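Print this page | E-mail this page

Last updated: April 28, 2020

Rungrueang Water District
Prurora Raw Water Line Replacement
Progress Report to the Regional Infrastructure Loan Fund

Submitted by: Decha Tanasarn, Project Engineer
Reviewed by: Sakda Hemmin, Deputy Director for Capital Works

1. Purpose of this report

The District submits this report under the terms of the loan agreement for replacement of the Prurora raw water line. It covers work completed since the February report, the present condition of the schedule and budget, and matters on which the Fund's concurrence is requested. Supporting invoices, inspection logs and weld records have been sent separately to the Fund's loan officer.

The existing line carries raw water from the Prurora intake to the Rungrueang treatment plant. It is a riveted steel pipe, relined twice, and has been the source of most of the District's unplanned shutdowns over the past decade. The replacement line follows the same corridor except at the Mill Creek crossing, where it shifts upstream to avoid the old bridge footings.

2. Pipe installation

The contractor, Stestunden, has installed and backfilled 2,000 linear feet of new 36-inch welded steel pipe during the reporting period. All of this footage lies in Reach B, between the county road and the pump station access drive. Trench conditions were as shown in the geotechnical report for most of the reach. A band of cobbles near the north end slowed excavation, and the contractor brought in a larger excavator to finish that section.

Field welds were inspected by the District's testing laboratory. Three welds were rejected on first inspection, repaired and accepted. The interior lining at each joint was completed by hand after the welds were accepted, and the lining inspector has signed off on all joints in Reach B with the exception of the closure piece at the access drive.

Bedding material delivered in February did not meet the gradation limits in the specification and was returned to the supplier. The replacement material passed. The contractor has agreed that no additional cost or time will be claimed on this item.

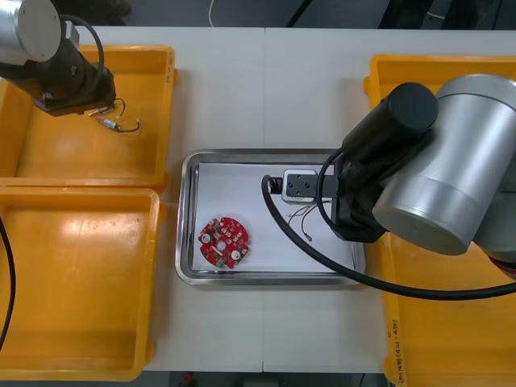
3. Creek crossing

The Mill Creek crossing will be made by bored tunnel with a steel casing. The casing will be 384 feet long. The launch pit has been excavated and shored, and the thrust block has been poured. The receiving pit is awaiting relocation of an overhead electric service pole by the power utility.

The District requested the pole relocation last fall. The utility has now issued a work order but has not assigned a crew. Staff are in contact with the utility's service planner each week. If the pole is not moved by the end of next month, the boring subcontractor will demobilize and return later in the season, at a remobilization cost set out in the contract. The Fund is asked to note this risk.

The in-stream work window remains as stated in the permit. As the casing passes well below the streambed, the bore itself is not limited by the window, but placement of the rock protection on the south bank is.

4. Flow metering and controls

Ikix holds the subcontract for flow meters, pressure transmitters and the control panels at the intake and the plant. Shop drawings for the intake panel were approved on the second submittal. Shop drawings for the plant panel were returned with comments concerning surge protection, conduit entries and the labeling of spare terminals, and a resubmittal is expected shortly.

The District has asked for a witnessed factory test of both panels before shipment. Under present travel restrictions, the test may be conducted by video link, subject to the Fund's consent. The test procedure would be unchanged, and the District's electrical inspector would direct each step from the checklist.

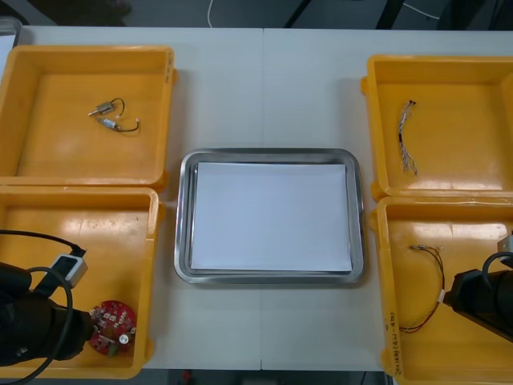 Consent is also requested to accept the pressure transmitters ahead of the panels. They are ready to ship, and the District has secure, heated storage at the treatment plant. Early delivery would allow staff to begin calibration checks and would release the related progress payment in the current quarter. The manufacturer's warranty would run from the date of installation in either case.

5. Service interruptions and customer notice

One planned shutdown took place during the period, to install the temporary tee at the pump station. The plant drew on stored water for the duration, and no customer lost service. Pressure in the upper zone fell below the normal operating range for a short time early in the morning but stayed above the state minimum.

Written notice was mailed to 347 customers in the upper zone before the shutdown. Eleven telephoned the District office, mostly to ask about discolored water. Two reported discoloration afterward, and crews flushed the nearest hydrants the same day.

6. Easements and property matters

All permanent easements have been recorded. One temporary construction easement, on the parcel south of the creek, expires before the bank work can be completed. The owner has agreed in principle to an extension, and the District's attorney is preparing the document. Fence and driveway restoration in Reach B will begin when the ground is firm enough to carry equipment without rutting.

7. Budget and change orders

Two change orders were executed. Change Order 4 covers removal of an abandoned concrete vault found in the trench line. Change Order 5 is a credit for deletion of one blowoff assembly. The net effect is a small increase, which has been charged to contingency. The District does not request any change in the loan amount.

Retainage continues to be held at the contract percentage. The contractor's request for an early reduction was declined pending completion of the crossing.
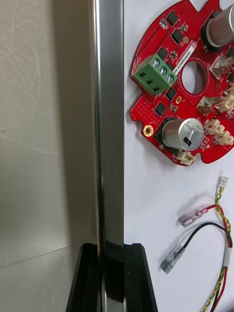
8. Work planned for the next period

a. Complete the closure piece and hydrostatic test of Reach B.
b. Begin trench excavation in Reach C, starting from the plant end.
c. Relocate the electric service pole and complete the receiving pit.
d. Conduct the factory test of the intake panel.
e. Record the extension of the temporary easement.

Reach C includes 512 feet of pipe inside the treatment plant fence, where the new line crosses under several active utilities. The District will pothole each crossing before excavation and will furnish the Fund with the results in its next report.

Questions on this report may be directed to the Project Engineer at the District office.

Reader comments (3)

Upper Zone Resident
We were one of the houses with brown water after the shutdown. The crew came by that afternoon and it cleared up. Please give more than a week's notice next time.

K. Dorrance
Section 6 mentions driveways. Does that include the gravel apron at the county road end? It has a bad dip in it now.

pipe_and_valve
Will the old riveted line be pulled out or grouted in place? I did not see it in this report or the February one.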